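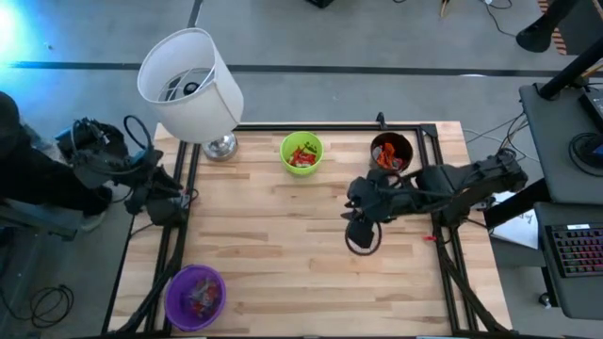 Home News Events Support us Contact

Clellbridge throws open its doors for a bigger, longer spring reading festival

Friday, April 28, 2023

Clellbridge Library is delighted to announce the full programme for its spring reading festival, which opens in the first week of May and runs for 12 days across the town and out to Plisley. It is the longest festival the library has put on, and the first to include events on both sides of the river!

The programme has 86 events in all, and most are free. They range from toddler rhyme sessions at breakfast time to a late reading of ghost stories in the old ticket hall, with walks, workshops, a poetry swap and a repair morning for tired paperbacks in between. People who joined us last spring told us they wanted more in the evenings and more for teenagers, and we have been able to do both.

At the centre of it all is the Clellbridge Reads choice, a single book that the whole town is invited to read together. This year it is The Salt Barge, a novel set on a working river much like our own, about two sisters who inherit a boat and have no idea how to steer it. It is funny and sad and a bit damp, and library staff have been arguing about the ending since January (we shall say no more). There are 491 copies to borrow from the library counters, the leisure centre and both surgeries. No library card is needed. Read it, write your first name inside the cover if you like, and pass it on to a neighbour or bring it back.

Reading groups will meet to talk about the book in 17 different places, including two pubs, the garden centre café and the top deck of the Plisley bus while it waits at the depot. Large print and audio versions are ready now, and there is a Polish edition for the group that meets at the Okolska bakery on Saturday mornings. That group has been going for six years and is always glad of new faces, whether your Polish is perfect or you are just starting out.

Children's events take over the ground floor for the whole of the first weekend. Under-fives have their own corner with cushions, puppets and a story every half hour, and older children can make a pocket-sized book from one folded sheet of paper, with a proper cover and a title page. There will be a comics table too, which was so busy last year that it spilled out into the foyer — this time it has the foyer to itself.

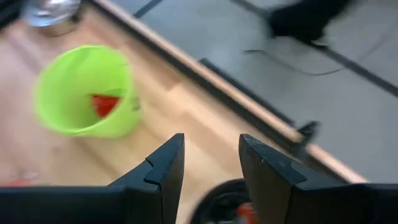 The drop-in writing sessions are back after a year off, and they have been given the big room upstairs. Each one starts with a very short game to get people going, and no one has to read anything aloud unless they want to. One of the games asks you to pick an everyday object and give it a secret, and something as plain as a lime-green plastic cup standing on a wooden tabletop will do very nicely. From there you have ten minutes to write whatever comes. Past sessions have produced a murder, several love letters and a very good shopping list. Paper and pencils are supplied, and beginners are as welcome as people with a novel in the drawer.

Teenagers have two evenings of their own, planned by the library's young readers' group. The first is a silent reading party with beanbags, low music and phones left at the door. The second is the opposite: a loud and cheerful debate about which books should be made into films and which should be left well alone. Both are for ages 13 to 17 and finish at nine o'clock.

For anyone who would like some fresh air with their fiction, there are three guided walks along the River Tan. The shortest goes from the library steps to the lock and back and is suitable for pushchairs and wheelchairs. The longest follows the towpath all the way to Plisley, stopping at places that appear, lightly disguised, in The Salt Barge, and ends with tea in the village hall. Walks go ahead in light rain. Please wear sensible shoes, as the stretch below the weir is often muddy.

Plisley has four days of events this year after two seasons of asking, and we are thrilled about it. The village hall will have a book swap with a one-in, one-out rule, an afternoon of local history talks and a family quiz on the final night. Teams of up to six can enter, children count as full team members, and there is a round on picture books that may well sort out the grown-ups. 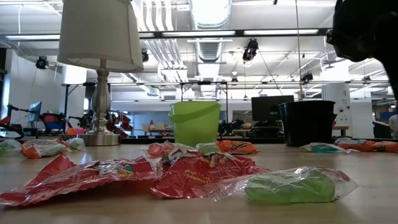
Snack packages on a long wooden tabletop, with the workspace stretching out behind.

A quiet hour will be held each morning of the festival, with softer lighting and no announcements. A hearing loop is fitted in the main hall, and two of the author talks will be signed in BSL. The programme lists step-free routes for every indoor venue, and large print programmes can be picked up from the front desk.

Free events do not need booking unless the programme says so. Places on the walks, the bookbinding workshop and the ghost story evening are limited and can be reserved at the library counter or by telephone during opening hours. Tickets for the author talks are £4, or £2 for students and anyone receiving benefits, and carers come in free.

Printed programmes are available now from Clellbridge Library, Plisley village hall and the Okolska bakery.

Press enquiries: please contact the festival desk at Clellbridge Library. Reporters are welcome at all public events, but we ask that you speak to staff before attending a children's session.

ENDS

Share this 24 shares 3 comments

Last updated: today, 10.15am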